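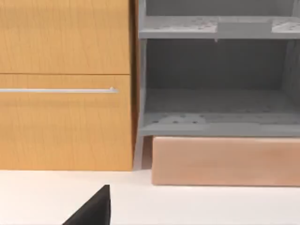
egan_k
Need a sanity check on handle placement before I drill the last base unit in the Fudwood kitchen. My plan was to center every pull on its drawer front. The picture above disagrees. On the stacked pair with vertical grain, the long slim bar on the lower front is horizontal and sits near the top. Is that a rule or a habit?

Replied January 25, 2024

Odard
Habit, mostly. On a tall front I go high. Less bending, and the pull is closer to the top edge where your hand already is.

pivirel30
Disagree. Racking depends on the runners, but a deep drawer loaded with pans pulls straighter from the middle. I center everything over 30 cm.

Odard
With full-extension undermount runners, synced left and right, I can't measure any difference. Cheap side-mounts, maybe.

egan_k
Runners are synced undermounts. Fronts are 18 mm.

Enda Ó Conaill
Then go high. Check your screw length first. Front plus box side is more than the M4 screws in the bag will reach on most pulls. And drill from the face with a backer clamped behind, or the veneer will chip.

pivirel30
Still centering mine.

egan_k
Going high. Will order longer screws and make a jig tonight.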